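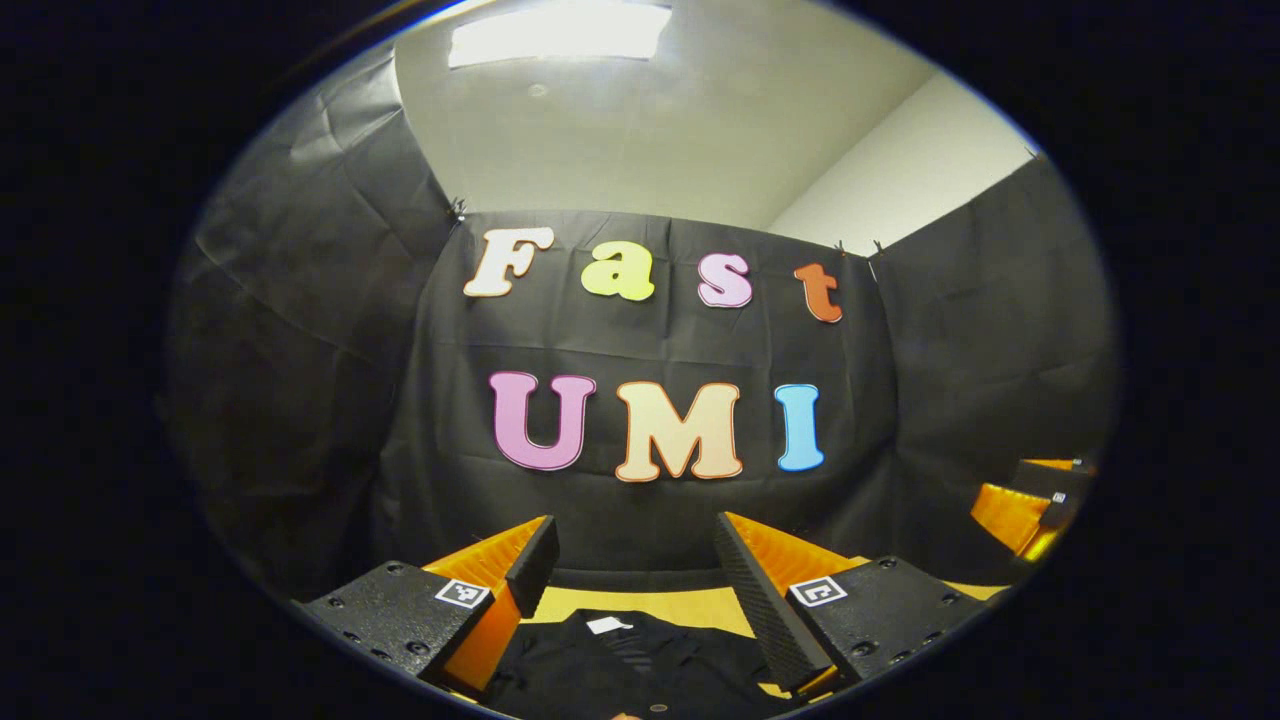 Plonarness, the curtained corner

So many of you asked about the corner after the open evening that I've finally put it all on one page. I'm Leonie, I do the soft furnishings and most of the fiddly decorating at Plonarness, and this is the first space in the building where I got to do fabric AND lettering, which made me very happy. My mother Glenys helped with the hemming (she'd want me to say she did most of the hemming), and Tamsin Stubbs and Afshin Rostami put up with me on a stepladder for the better part of August.

It's a gallery page, so it's meant for scrolling and not for reading in order. Skip to whatever you're making. If you only came for the foam letters, they're a bit further down.

The black curtain
Plain black, no pattern, no shine. I went back and forth on dark green for a while, and I still have a swatch of it stuck to my fridge, but every color I held against the green looked a little tired. Against the black they sing! It goes around on the left, across the middle and down the right, so when you stand inside you've got fabric on three sides of you and it feels like a tiny theater.

Folds and creases
I like them. Tamsin would like them ironed out. We had a proper discussion about this, and the compromise was that I steamed everything once before it went up and then let it do as it pleased. Fabric that hangs loose is going to crease where you handle it, and people handle a curtain every time they go in or out. If creases bother you, buy something heavier than I did and leave it hanging a few days before you decide on your hem.

Buying the fabric
It all came from Fover, the remnant place with the green awning. I'd been told they only did dress lengths, and then there was a whole roll of black at the back under a pile of fleece. I bought the lot. It came to 841 with the thread and a replacement pair of shears, and I winced, but there's enough left over for a second corner if we ever do one (I have ideas).

Hems
Mom's department. She does a double fold and presses it before she goes anywhere near the machine, and she makes me unpick mine. The bottom hem is deeper than the top one so that the weight sits low. We got through it at her kitchen table over 2 evenings with the radio on, and there was black lint in the butter for a week.

The clips
Small dark ones along the top edge. There's one up by the F, and a couple close together over at the other side, past the t. I love a clip. You can take the whole panel down for a wash without undoing anything, you can shift it over if it's hanging crooked, and from across the room they just melt into the black. Afshin wanted rings and a rail, very grand. Maybe next time, Afshin.

The lettering
And now the fun part! The words are Fast UMI, in two rows, Fast on top and UMI underneath. I drew them myself, big and puffy and rounded, with serifs, which I know is a strange combination. I had a picture book as a kid with lettering like that on the cover and I've been trying to draw it ever since. Plain block capitals would have taken me an afternoon. These took a lot longer and I regret nothing.

Big letters, little letters
Only the F on the top row is a capital, then it's a, s, t in lowercase. The bottom row is all capitals and I made those bigger. My first sketch had everything the same size and it looked like a parking sign. Making the bottom row chunkier gave it something to stand on.

The colors, top row
Cream-white for the F, lime-yellow for the a, pale pink for the s and a nice hot orange-red for the t. The lime was a gamble. I'd mixed it for something else entirely (a toy box for my niece) and had half a pot left, and I painted the a with it just to see. Everybody who came by picked it as their favorite, so it stayed.

The colors, bottom row
Pink U, peachy cream M with an orange outline, light blue I. The I is the calmest one of the bunch and I'm glad it's at the end. Vinzenz Sutter, who painted the hallway for us, told me I should've put the blue in the middle to break things up, and he may well be right, but by then the M was dry and I wasn't starting again.

The outlines
Thin and dark, done last, with a brush I bought for painting tiny leaves on plates. On a black background you'd think an outline would be pointless. I thought so too, and I nearly left it off. Then I did one letter as a test and it suddenly looked finished, as if somebody had tucked the edges in. Go slow on the curves, rest your little finger on the foam, and breathe out when you turn a corner. The M has the most corners and I had the most words to say to it.

Cutting foam
People keep asking how I got the edges clean. New blade, that's really it. I use a craft knife and I change the blade far sooner than feels reasonable, and I cut in several light passes instead of one heroic one. For the inside of the a I cut a rough hole first and then crept out toward the line. Sanding works if you've wobbled, but be gentle, it goes fluffy in a hurry.

The template
Drawn on brown paper, cut out, taped to the foam, traced in pencil. I've kept the paper ones in a flat folder. The s took me 8 tries. An s always looks as if it's about to fall on its face, and the more you fix the bottom the worse the top gets. If anyone out there can draw an s first time, please write and tell me how you do it.

Pinning them up
The letters are pinned to the middle panel. I did try double-sided tape on a scrap first and it peeled off overnight, bringing a lot of fuzz along with it. Pins have been fine. Put the first and last letter of a row up, stand back, put the others in between by eye, go and have a cup of tea, come back and move half of them. Tamsin timed the moving-about part and says it took longer than the painting!

Shadows
A little surprise for me, this one. Foam has some thickness to it, so each letter throws a faint shadow on the fabric behind. It's very slight, black on black nearly, but it lifts them off the curtain. Flat card wouldn't have done it. I'm thinking of going thicker for the next lot just to get more of it.

Ceiling and wall
White, both of them. I left them completely alone. There's a light panel in the ceiling over the corner that's seriously bright, and I had plans for a paper shade, and then I saw what the light did for the colors and put the paper back in the drawer. Leaving bare white above the curtain also stops it feeling like a closet in there, which was Afshin's big worry before we started.

What I used, for the people who've emailed
Black fabric from Fover, black thread, a sheet of foam for each pair of letters and a spare, small dark clips, pins, brown paper, a craft knife with a packet of blades, acrylic paint in little pots, one fat brush, one skinny one. The paint was Hapeta, the matte kind in the small pots. I water it down a touch for the first coat and use it straight for the second. Let it dry properly in between! I didn't, once, and the U has a thumbprint that I've painted over and that I still know is there.

Looking after it
Lint roller. Buy two, one will vanish. Black shows every bit of fluff that floats through the building, and I go over the middle panel before anyone's due to visit. The letters get a dry soft brush now and then. No wet cloths, please, the paint doesn't love it.

Next up
Dirnivham have asked for something similar for their reading room, with a lighter curtain, maybe oatmeal, and their name in letters the same size as my bottom row. I make that a very long wall. Mom has already said she's only doing the hems if I buy her a new pressing cloth.

I'm running a letter-cutting afternoon on 15th September for anyone who'd like a go. There's room for 15 people, foam and blades are provided, bring an apron and a word you'd like to make (short is good, trust me). Tamsin is taking names at the front desk, or leave me a note under this page and I'll add you to the list. If you've made your own letters already, bring those too, I'd love to see them, wobbly s and all.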